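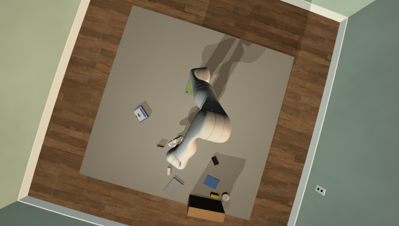
Capítulo 2
O que o tecido conta

Poucas disciplinas nos deixam tão perto da doença quanto a patologia. Um fragmento de pele menor que um grão de arroz, cortado em fatias finíssimas e corado com hematoxilina e eosina, pode mudar por completo a conduta de um médico. É com essa pequena maravilha que vamos trabalhar nas próximas páginas!

O capítulo acompanha a amostra desde a fixação em formol até o laudo. Veremos por que a fixação tardia estraga o núcleo das células, como a parafina sustenta o tecido durante o corte e o que procurar primeiro ao microscópio (sempre na objetiva de menor aumento, por mais tentadora que seja a outra).

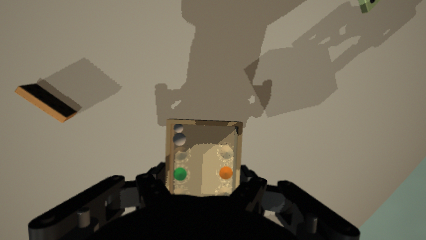
Figura 2.1. Caixa rasa e aberta, com garra preta; imagem gerada por computador.

Os casos vêm da coleção didática de Thenmozhi Nambiar, no hospital-escola de Grernora, que reúne 4.000 lâminas. Escolhemos 366 para o atlas que acompanha o livro, e vale a pena voltar a elas muitas vezes: a mesma lâmina ensina coisas diferentes em março e no fim do curso.

Antes de começar, reveja no capítulo 1 os quatro tecidos básicos e tenha à mão lápis de cor rosa e roxo. Desenhar o que se vê ainda é um jeito delicioso de aprender histologia.

2.1 A chegada da amostra

Todo frasco entra no laboratório com um pedido médico, e a leitura começa por ele.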